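2023-04-29

# Progress report to the Gurnus Fund: public-sector monitoring of online speech

Grant period to date, covering work since January. Prepared by the Andoten project for the programme officer.

## Where we are

We said in our application that we would find out which public bodies in our region watch what residents and local reporters post online, what they pay for it, and what they do with the results. We are part of the way there. I would rather this report undersold the work than repeat the tone of the last one, which I have re-read and found too cheerful.

We sent 113 requests for records. They went to councils, transport bodies, housing bodies and two port authorities, all using the same wording. At the time of writing, 40 have produced an answer with something in it. The others are refusals, requests for more time, or silence. A few bodies said they held no records at all and then, in the same letter, told us the records were exempt. We have asked those bodies which of the two it is.

## What the records show

Of the 40 useful answers, 17 confirm a paid contract for what is variously called "listening", "sentiment tracking" or "reputation support". The names change but the invoices look much alike. The supplier searches for the body's name and its senior officers' names, gathers posts from public accounts, and sends a digest. Several digests sort the people quoted into friendly, neutral and hostile. We have seen no written test for deciding who is hostile, and three bodies told us in writing that they do not have one.

The product that comes up most often is Huvero. Its sales sheet, attached to one of the contracts, says it finds "emerging risk voices". I have read a month of its output for one transport body and what it mostly found was people complaining about a bus. It also picked up a parish newsletter twice and treated it as two separate authors. I am not persuaded that the buyers read these digests closely, and in at least one case the cover emails suggest they were not opened for weeks at a time.

None of this makes the practice harmless. Names and account handles are kept, in most cases with no deletion date. The retention schedules we were sent cover correspondence and CCTV but say nothing on social media. When we asked one housing body how long it kept a digest, the reply was "as long as needed". We asked who decides that, and have heard nothing back.

## What we can't yet say

We can't say that anyone has been treated differently because of a digest. We have looked for this and have two cases where the dates are suggestive: a reporter dropped from a briefing list, and a tenant called to a meeting. Dates that fit are not evidence. Our board would like these in the public summary. I am against it until we have the internal emails, and I want that disagreement on record here.

We also can't give a regional total for spending. Some contracts bundle monitoring with press work and the bodies refuse to split the figure. Any total we published now would be a guess with a pound sign in front of it.

## The records database

The database holds 3,000 pages, all of them searched and tagged by hand after the automatic tagging proved poor. It marked every page with the word "complaint" as a complaint. We have stopped paying for it and moved the money to staff time, as agreed with you by email.

Redaction is slow. Many bodies sent us digests with residents' names left in, and we will not put those online. Each page is checked by two people before release. This will push the public launch back, and I don't think an earlier date was ever realistic.

## The reading room at Ngau

The Ngau office has space for residents to come and read the files that can't go online. Take-up can't be judged yet, and I would treat the forecast in our application as optimistic. It assumed that people who are worried about being watched would be willing to sign in at a desk. We have dropped the sign-in sheet and now only ask visitors to leave phones at the front.

Doors and fittings, rendered views:

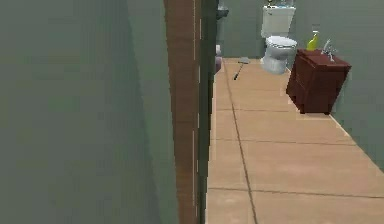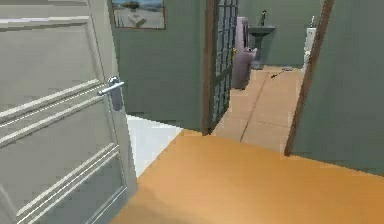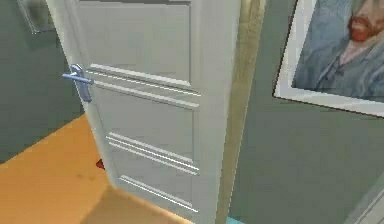
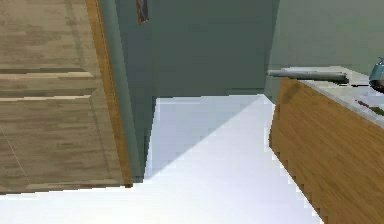 Opening hours will be two afternoons to begin with. If that proves too many we will cut it to one and tell you.

## Money

Spending is under budget on travel and over on legal advice. The overspend comes from four internal reviews we had not planned for, all against refusals that quoted commercial interests. Two have gone our way. The other two are with the regulator and I expect a long wait. I do not ask for more money at this stage, but I would like permission to move the unspent travel line across to legal costs.

## Risks

- Suppliers may change their contract wording once our first findings are out, which would make later requests harder to compare with these.
- One body has hinted that it will call our requests vexatious. We have kept them narrow and spaced out, and have a reply ready.
- Our own name appears in three digests. In one we are listed as hostile. We will publish this, but we shouldn't make too much of it, as the same list includes a cycling club and a bakery.
- Staff are tired of reading the digests. I have moved people between tasks every fortnight.

## Next period

Chase the outstanding requests, starting with the bodies that have already missed the legal deadline. Finish redaction on the transport files. Draft a plain guide for residents on asking what is held about them, and try it on people who have never made such a request before we print it.

The outcome measure in the grant agreement is "increased public awareness". I still don't know how we would measure that without counting website visits, which tell us very little. Could we replace it with something we can check, such as the number of bodies that adopt a written deletion date? The current figure for that is nil.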